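卓上缶整列作業における教示方法の比較:手で教えるか、離れて教えるか
ロボット工学演習 課題報告書(Mustham班)

1. はじめに

本班の課題は、双腕ロボットに缶詰の並べ替えを教えることである。人間なら説明を受ける前に終わる作業で、班員のひとりは実際に説明の途中で終わらせた。ロボットに同じことをさせるのに一学期かかった。

教え方は二通り用意した。ひとつはロボットの腕を直接つかんで動かし、その軌道を記録する直接教示である。もうひとつは手元の操作用アームを動かして、離れたところにある本体に同じ動きをさせる遠隔操作である。どちらの記録も同じ学習プログラムに入れ、自律動作の成績を比べた。

当初の計画書には「直感的な直接教示が優位と予想される」と書いてある。提出済みなので消せない。予想がどうなったかは5章に示す。

2. 装置

2.1 本体
黒い二本指グリッパを備えたアームを二本使う。それぞれの手先に小型カメラを取り付け、ケーブルはアームに沿わせてある。このケーブルの取り回しだけで最初の一か月を使った。関節をひねると引っ張られ、余裕を持たせると今度は輪になって視界に垂れる。最終的な長さは理論ではなく、数回の断線によって決まっている。

2.2 操作用アーム Linda
遠隔操作には、前年度の班が製作した操作用アームを使った。銘板にLindaと刻まれているが、由来は引き継ぎ資料に書かれていない。引き継ぎ資料に書かれていたのは「右の第三関節は優しく」の一行で、これは全面的に正しかった。Lindaの関節角をそのまま本体の目標角として送る方式で、力の反射はない。つまり操作者は、缶を潰していても手応えとしては何も感じない。

2.3 記録ソフト Foson
関節角、グリッパ開度、カメラ映像を同期させて保存する。班内で書いたソフトである。一回の記録は2,000ステップで打ち切られる。打ち切りは仕様であると報告会で説明したが、正確に言えば配列の長さを決めた人間がそこで面倒になった。変更しようとした時期にはすでに記録が溜まっており、以後は本当に仕様になった。

2.4 作業環境
演習室Tedescoに囲いを置き、内側の壁に花柄の壁紙を貼った。缶を並べる台は白っぽい箱形のキャビネットで、上面にわずかな光沢がある。無地の背景で学習させると背景が変わったときに弱いという話を聞き、では変化に富んだ背景にしようと決めたところまでは合理的だった。柄を選ぶ段階では合理性の出番がなく、値段で決まった。結果として、どの映像を見ても缶の後ろで花が咲いている。

3. 課題の設定

キャビネット上に7個の缶を一列に並べる。ロボットは列の中から指定された一缶をつかみ、持ち上げ、左端に近い指定位置に置いて手を離す。もう一方の腕は手前で待機し、その手先カメラで作業側を見る。置いた缶が立っており、隣の缶がどれも倒れていなければ成功とする。

缶は輸入食品店で買った。ラベルの色がなるべく違うものという条件で選び、味は条件に入れなかった。中身は入ったままである。空き缶なら軽くて楽だが、軽い缶は指が触れただけで逃げるし、つかみ損ねても音が小さいので失敗に気づくのが遅れる。中身入りの缶が落ちれば隣の部屋の人も気づく。

缶の並び順は記録のたびに変えた。ただし、変えるのは人間であるため、無意識に「きれいな並び」に寄っていく。途中からは、くじを引いて順番を決めた。くじは付箋で作り、粘着力がなくなるまで使った。

4. 教示の実際

4.1 直接教示
アームのモータをゆるめ、手首のあたりを両手で支えて動かす。はじめの印象はたいへんよかった。思ったところへ手が行く。缶の真上からまっすぐ降ろすことも、少し斜めから入れることもできる。見学に来た他班の学生も、その場で教えられるようになった。

問題はあとから出た。第一に、腕を支える人間がカメラに映る。手先カメラの映像には、缶と一緒に班員の袖が毎回入っていた。学習プログラムから見れば袖は缶より大きく、缶より目立ち、缶より先に動く。これほど頼りになる手がかりはない。自律動作のときに袖がないと、ロボットは缶の手前で止まり、何かを待っているような姿勢になった。試しに班員が袖を差し出したところ、動き出した。この試行は成績に含めていない。

第二に、グリッパの開閉である。両手がふさがっているので、開閉は別の班員がキーボードで行った。腕係が「閉じて」と言い、指係が閉じる。声に出してから閉じるまでに間があり、その間が毎回違う。急いでいる指係は言い終わる前に閉じ、眠い指係はかなり待った。記録にはそのすべてが忠実に残っている。

第三に、人間が疲れる。アームは自重を補償しているはずだが、補償の設定がやや甘く、支える側は少しずつ腕を持ち上げ続けることになる。後半の記録では軌道が全体に低い。班員の体力が時系列データとして得られたわけで、別の課題なら価値があったかもしれない。

4.2 遠隔操作
Lindaによる操作は、はじめの印象がたいへん悪かった。本体と操作者の間に距離があり、缶の奥行きがわからない。画面では指の間に缶があるように見えて、閉じると何もつかんでいない。あるいは指先が缶の縁に乗り、そのまま押し下げる。2.2節に書いたとおり、押していることは手に伝わらない。キャビネットがきしむ音が力覚の代わりになった。

改善したのは、待機側の手先カメラの映像を大きく表示するようになってからである。作業側のカメラは缶に近づくほど自分の指とラベルしか映さない。待機側からは、つかんでいる指と缶と列が一度に見える。

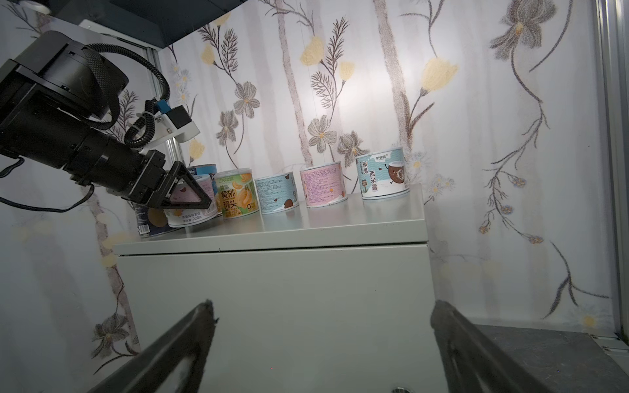
図1 待機側の手先カメラの視点。缶を持つ作業側グリッパと、キャビネット上の缶の列。下端は待機側の指。

この視点で役に立ったのは、缶の上端の金属の縁である。縁どうしの高さを見比べると、持っている缶が傾いているかどうかの見当がつく。一方で、待機側の指が手前に大きく入るため、そこを避けて待機姿勢を決める必要があった。指を閉じておくと列の中央にかかり、開いておくと両脇に分かれて間から見える。以後、待機中は開いておくことを手順書に加えた。手順書のこの項目は「指はひらく(理由は座ればわかる)」となっており、改稿の機会を逃したまま現在に至る。

操作者の間で癖の差も大きかった。慎重な班員は缶の真上で必ず一度止まる。別の班員は止まらずに入り、うまくいくときは速く、うまくいかないときは列ごと押した。両方を混ぜて学習させると、止まるかどうかを迷う動きが出る。ロボットが缶の上で小さく震えているのを見て通信の不具合を疑い、半日かけてケーブルを交換したが、震えは班内の意見の不一致を再現していただけだった。

そこで操作の型を揃えた。缶の上で一度止まる。降ろす。閉じる。閉じ終えてから持ち上げる。置くときは接触してから指を開き、真上に抜く。書けば当たり前の手順だが、全員が守るまでに一週間かかった。速い班員がいちばん長く抵抗した。

4.3 記録の選別
採用した教示は各方式につき20回である。落下、隣の缶への接触、2,000ステップでの打ち切りがあったものは除いた。直接教示で袖が映っているものを除こうとしたところ、一件も残らないことが判明したため、この基準は撤回した。

選別は映像を見て行った。除くかどうかの境目にある記録では、操作した本人が残したがり、ほかの班員が除きたがる傾向があった。最終的には本人に投票権を与えないことで解決した。

5. 結果

自律動作の試行は各方式20回ずつ行った。成功数は次のとおりである。

直接教示で学習した場合 7回
遠隔操作で学習した場合 11回

遠隔操作のほうが多かった。計画書の予想とは反対である。ただし、この差で優劣を断定するには試行が少ない。もう少し増やす予定でいたが、学期末に演習室の予約が取れず、予約表を見ると取っていたのは自分たちの別の科目の班だった。

失敗の内容は方式によって違った。直接教示側では、缶に届く前に止まる失敗がもっとも多い。4.1節の袖の件が主因と考えている。つかめた場合の軌道はなめらかで、見た目だけなら遠隔操作側より上手に見えた。つかむ直前のタイミングが不安定で、指が早く閉じて缶の肩を叩くことがあった。

遠隔操作側では、つかむところまでは比較的安定しており、失敗は置くときに集中した。高いところで指を開いてしまい、缶が短い距離を落ちて倒れる。教示の記録を見直すと、操作者自身も少し高い位置で離していた。人間の場合はたまたま立っていただけである。力の反射がないので、接触してから開くという手順を守ったつもりで、実際には接触していない。手順書には「接触してから」と書いてあったが、接触を知る方法は書いていなかった。

缶の種類による差も見た。青系のラベルの缶が並んだときに、指定と違う缶へ向かうことがあった。色がなるべく違うように選んだはずだが、買い物の後半で条件が緩んでいたことを認める。ラベルの文字の多い少ないは、成績との関係がはっきりしなかった。

花柄の壁紙の効果は不明である。無地の条件と比べていないので、効果があったともなかったとも言えない。比べるには貼った壁紙を剥がす必要があり、剥がすとたぶん囲いの塗装も一緒に来る。

6. 考察

直接教示の弱点として挙げた三点のうち、袖は対策が可能である。軌道だけを先に記録し、人が離れてから同じ軌道を再生して、そのときの映像を学習に使えばよい。この方法に気づいたのは発表の前の週で、質疑で聞かれる前に自分たちから言うか、聞かれるまで黙っているかで班内の意見が割れた。結局聞かれた。再生時に缶の位置がずれていないことが前提になるため、撮り直しの手間は倍になるが、袖を学習するよりはましである。

グリッパの開閉も、手首に押しボタンを付ければ腕係がひとりで行える。部品は引き出しに入っていた。買った記録もあり、日付は計画書より前である。

遠隔操作については、操作者が見ている情報と、学習に渡す情報が揃っていたことが大きいと思われる。Lindaを使っている班員は画面しか見ないので、画面で判断できないことは操作にも表れない。直接教示では、人は缶を横から覗き込み、カメラに映らないものを見て腕を動かしてしまう。それを映像と関節角だけから学べというのは、答えを見ながら途中式を消した答案を渡すのに近い。ただし遠隔操作の操作者も、はじめの頃は画面から目を離して本体を直接見ていた。囲いの方向に衝立を置いたら直った。

置く動作の改善には、モータ電流から接触を推定して操作者に音で知らせる案がある。試作はした。音が鳴ると操作者が驚いて手を上げるため、記録が全体に跳ねるようになり、採用は見送った。音を小さくすればよいという意見は正しいが、出たのが最後だった。

操作の型を揃えたことの影響は、今回の結果から切り離せない。直接教示側では型を揃える取り組みをしていない。公平な比較のためには両方で揃えるか、両方で揃えないかのどちらかにすべきだった。6章まで書いてから言うことではないが、読む人のために書いておく。

7. 次の班への引き継ぎ

Lindaの右の第三関節は優しく。

Fosonの打ち切りを変える場合は、古い記録を読み込む部分も直すこと。直さなくてもエラーは出ず、ただ静かに後半が消える。

待機側の指は開いておく。手先カメラの固定具は、ねじの緩みを開始前に確認する。わずかに傾いただけでも、前日の記録と混ぜたときに成績が落ちた。原因が傾きだとわかるまでに学習率を何度も変えたので、ログに残る奇妙な値はその名残であり、参考にしないでほしい。

缶は棚の下段に置いてある。へこんだものは箱を分けた。賞味期限は缶の底にあり、いちばん早いもので来年の6月。

壁紙の残りはロールで保管している。継ぎ足すときは柄の上下に注意。囲いの奥に一か所、合わせ損ねたところがある。

付録A 手順書(抜粋)

・電源を入れる前に、アームの可動範囲に手と鞄がないことを見る。
・Lindaと本体の姿勢を合わせてから接続する。合わせずに接続すると、本体のほうが全速で合わせに来る。
・缶の順番はくじで決める。
・待機側は指をひらく(理由は座ればわかる)。
・缶の上で一度止まる。
・失敗した記録もその場では消さない。消すかどうかは選別のときに決める。本人は投票しない。
・終わったら衝立を元の場所へ戻す。もともとあった部屋は廊下の突き当たり。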